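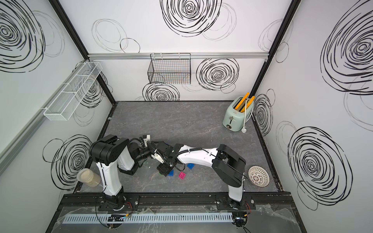
Working Beside the Arms: Bench and Kitchen Tips for Staff

Issued 3/9/23 to all staff at the Turcombe site. Queries to Brenda Acuña, Workplace Practice.

The two-arm benches now carry out part of the sorting and tidying work formerly done by hand. Staff who did that work have been assigned to setting out, checking and cleaning. The following tips have been collected from the first teams to make the change, and should be read together with the bench safety sheet.

Setting out

Place small items such as toy blocks flat and with a little space between them. Blocks that touch are the most common cause of a missed grip.

Stand taller items, such as a toaster or a storage jar, towards the corners. Both arms must be able to meet over the middle of the bench.

Tighten jar lids before the jar goes on the bench. Oats and rice are slow to clear from a cable duct.

Lay the plug and cord of any appliance on the side away from the arms.

Hanging baskets should be emptied at the end of each shift and returned to their rails.

Cleaning

Switch the bench off at the wall and wait until the arms have been parked. Wipe the tabletop with a damp, well-wrung cloth and a drop of washing-up liquid, then dry it. Do not spray.

Crumbs and grit collect on the metal beam in front of the table. Use a soft brush and a dustpan, working away from the arm bases. Compressed air is not permitted, as it drives dirt into the connectors.

Woven baskets may be shaken out and brushed. They should not be soaked.

Replace plastic covers over the duct when they become badly scuffed or torn. Spare sheet is kept in the stores at Eltport and is cut to length on request.

Hours and duties

No post has been withdrawn as a result of the new benches. Each operator looks after one bench at a time and is entitled to a break of 10 minutes after every 300 items checked. Operators who previously stood for a full shift may now ask for a stool.

Several staff have reported that watching is more tiring than handling. Team leaders are asked to rotate duties within the shift, and Hipólito Ledesma will keep the rota until November.

An operator may stop a bench at any time and need not seek permission first. Stoppages are recorded against the bench and are not counted in individual reviews.

Training places are limited to eight per session. Names should be given to Piroska Katona at the front office.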